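Home | Open Roles | Shifts & Pay | Getting Here | Contact

WANTED: PEOPLE WITH ORDINARY HANDS

Posted in June by Henok Gebretsadik, Floor Training, Trakmont

Trakmont packs replacement parts for kitchen appliances at our Vornthorpe building, and has done so for years with people, tape guns and one radio that gets a single station. We are now teaching machines to do part of the packing. The machines are slow learners and somebody has to show them how. We are hiring 16 people for that.

The job title is Demonstrator. I argued for something less like a person handing out cheese at the supermarket, and lost.

You'll spend your shift doing small jobs with a gripper in each hand: picking up a gasket, putting it in a bag, putting the bag in a box, doing it over. You wear a camera on your head while you do it. The grippers make you clumsy for the first two days. On the third you'll go home and try to pick up a fork with your whole forearm. This passes.

Half of each shift is demonstrating and the other half is regular packing on the Clemside line, so you don't forget what a finger feels like. Shifts start at 6:30 a.m. There is a later one at 2 p.m. for people with sense.

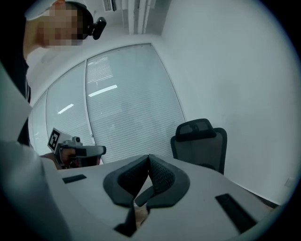

Will the machines take the packing jobs?

Some of the packing, and we'd be fools to say otherwise. The plan, which is called Negussie and has its own binder, moves the small-bag work to the machines over the next year. Packers on that work move to checking, repairs or the big-parts line at the same pay or better. That is in writing, and you can ask to read it at your interview. Bring a snack, it's a long binder.

What we need from you

You can stand for a couple of hours at a stretch, with breaks. You can do the same dull thing over and over without getting creative. You'll say so when a task is stupid, preferably before you've done it 200 times. No experience with robots is needed. If you have some, please keep it to yourself until lunch.

Left-handers are very welcome. Our current demonstrators are nearly all right-handed and it shows.

What you get

Packer's rate plus the training premium, paid from your first hour. Steel-toe allowance. A locker that closes. If you have worked the line here before, your old seniority counts.

To apply, call the floor office at extension 1467 or stop by the front desk and ask for a Demonstrator form. It's one page. Tell us what you do now and what you'd like to be doing after the small-bag work is gone. We do read that part.

3 comments

packer_on_two: Did this for a month. The head strap is worse than the grippers. Bring a bandana.

Moreno88: Is the premium still paid on the half of the shift when you're back on the line?

Henok G.: @Moreno88 Whole shift. Page 102 of the binder, if you want to frame it.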